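Ticket 3385: Greifervergleich, transparente Objekte, Fingerkraft rechts
Status: offen
Angelegt von: Noémi Hajdu
Zuständig: Andor Szűcs
Angelegt am: 16. Mai 2022
Komponente: Greifer Tatell, Steuerung Nambiar

Noémi Hajdu
Beim Vergleich der beiden Greifertypen fällt der Tatell-Greifer beim Brillentest ab. Aufgabe wie gehabt: Brille mit durchsichtigem Gestell aufnehmen, über das offene Etui führen, ablegen. Der rechte Arm hält, der linke soll stützen und beim Drehen helfen. Mit dem alten Clundora-Greifer lief das mäßig, aber wenigstens immer gleich mäßig. Mit dem Tatell rutscht die Brille bei manchen Durchläufen zwischen den Fingerspitzen weg, bei anderen nicht, ohne dass ich am Programm etwas geändert hätte.
Laut Datenblatt soll die Kraftregelung genau das verhindern. Ich habe da meine Zweifel.

Andor Szűcs
Welche Firmware auf der Nambiar? Und bitte die eingestellte Greifkraft. Ohne die beiden Angaben kann ich nichts sagen.

Noémi Hajdu
Firmware ist die vom letzten Update im Dezember. Greifkraft steht auf 90, Einheit steht in der Oberfläche keine dabei, vermutlich Prozent. Vielleicht auch nicht. Die Anleitung schweigt dazu.

Andor Szűcs
Prozent vom Maximum, ja. 90 ist für eine Kunststoffbrille viel zu viel. Geh mal deutlich runter und schau, ob das Rutschen bleibt. Mein Verdacht: Das Gestell verformt sich unter den Fingern und springt dann raus.

Noémi Hajdu
Bin runtergegangen, in kleinen Schritten. Rutscht weiterhin, nur langsamer. Die Verformungstheorie überzeugt mich nicht, ich habe das Gestell danach von Hand geprüft und es ist gerade. Außerdem müsste es dann beim Clundora auch passieren, der drückt eher stärker.
Was mir mehr Sorgen macht: Die Kamera. Die Lageschätzung für die Brille springt. Bei einem opaken Gestell tut sie das nicht.

Bautista Jara
Ich klinke mich ein, weil ich die Kundudness-Software für die Lageschätzung betreue. Transparente Objekte sind offiziell unterstützt, »mit Einschränkungen«. Könnt ihr die Belichtungszeit auf 2000 stellen (Mikrosekunden) und die Automatik abschalten? Weißer Tisch und helle Wand dahinter sind ungünstig, da bleiben vom Gestell fast nur die Kanten übrig.

Noémi Hajdu
»Mit Einschränkungen« hätte man uns vor dem Kauf sagen können. Belichtung ist umgestellt, Automatik aus. Die Schätzung springt seltener. Sie springt aber noch, und zwar am liebsten in dem Moment, in dem der linke Greifer ins Bild kommt und seinen Schatten auf den Tisch wirft. 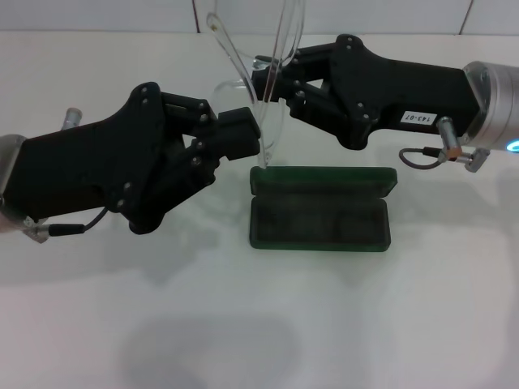 Ich habe danach den linken Arm ganz aus dem Ablauf genommen und nur rechts greifen lassen. Ergebnis: Die Schätzung ist ruhig, das Ablegen ins Etui klappt trotzdem nicht zuverlässig, weil die Brille sich beim Absenken dreht. Damit haben wir meiner Meinung nach zwei Fehler und nicht einen, und ich würde sie gern getrennt behandelt sehen. Sonst schiebt es am Ende wieder die eine Firma auf die andere.

Andor Szűcs
Einverstanden, was die Trennung angeht. Zum Drehen: Sind die Fingerspitzen noch die glatten aus der Lieferung? Es gibt weichere Auflagen als Zubehör.

Noémi Hajdu
Die aus der Lieferung, ja. Auflagen kosten extra, nehme ich an? Beim Clundora waren sie dabei. Für einen fairen Vergleich müsste ich dann beide Typen mit denselben Auflagen fahren, und die Aufnahmen passen nicht zusammen — habe ich schon nachgesehen.

Dorottya Nyitrai
Kurz von mir, weil der Vergleich auf meinem Tisch landet: Bitte nichts schönrechnen. Wenn der Tatell die Aufgabe nur mit Zubehör und ohne zweiten Arm schafft, dann steht das so im Bericht. Rosalinda Bañez vom Einkauf fragt schon nach, ob wir die Option verlängern. Ich habe ihr gesagt, dass ich dazu im Moment nichts Positives beitragen kann.

Andor Szűcs
Verstanden. Ich schicke einen Satz Auflagen auf unsere Kosten. Bis dahin bitte noch einen Versuch: linken Arm wieder rein, aber erst nach der Lageschätzung anfahren lassen und den letzten guten Wert einfrieren.

Noémi Hajdu
Gemacht. Die Schätzung ist damit brauchbar. Ein Workaround ist es trotzdem, denn sobald die Brille nach dem Einfrieren verrutscht, greift der linke Arm daneben und die Steuerung meldet munter »Griff erfolgreich«. Diese Meldung hätte ich gern als eigenes Ticket, die stört mich inzwischen mehr als das Rutschen.
Logs beider Varianten hängen an. Ich warte auf die Auflagen.

Andor Szűcs
Eigenes Ticket für die Statusmeldung lege ich an und verknüpfe es. Dieses bleibt offen, bis die Auflagen getestet sind.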